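Company > Who We Are > About Omura Laaksonen

Products Services Documents Offices Contact

Search this site Enter part number or keyword Go

About Omura Laaksonen

Omura Laaksonen supplies water metering and pressure control equipment to small and mid-sized utilities. The company was formed by the merger of two businesses: Omura, a repair shop for mechanical flow meters, and Laaksonen, a maker of pressure reducing valves. The repair shop still operates at the Duvov site. Valve assembly, final testing and shipping are at Zarton.

Our standard range covers cold water service in line sizes up to 10 inches. Larger assemblies are quoted individually. We do not supply meters for steam, fuel or process chemicals, and inquiries for these are returned without a quotation.

Testing and calibration

Every meter is tested at low, intermediate and high flow before shipment. The Duvov bench is gravimetric: water passed through the meter is collected in a weigh tank, and the indicated volume is compared with the volume calculated from mass and temperature. A meter outside tolerance at any of the test flows is adjusted and run again at all of them. The test sheet ships with the unit, and a copy is kept under the serial number for 17 years.

Valves are shell tested at Zarton with the outlet blanked, then set to the downstream pressure on the order. If no set pressure is given, the valve leaves at 80 psi and the tag is marked accordingly. Field adjustment is by a single screw under the cap – the procedure is in the installation sheet. 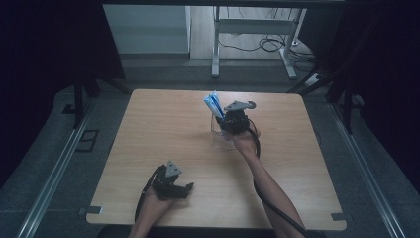
Page last changed: November, Documents section

Parts and repair

The parts catalog lists 581 items, including seals, registers, strainers and diaphragms for models no longer in production. Order by part number where possible. Where the number is missing from the body casting, send the line size, the flange pattern and a photograph of the register face.

Meters sent for repair should be drained and capped. The repair shop opens returns on Tuesday and issues an inspection report before any chargeable work begins. Units beyond economic repair are returned or scrapped at the owner's instruction – brass bodies are credited by weight.

Organization

The company is privately held. Engineering and purchasing report through Zarton; calibration, repair and document control report through Duvov. Certificates and test records can be requested from either office by quoting the serial number.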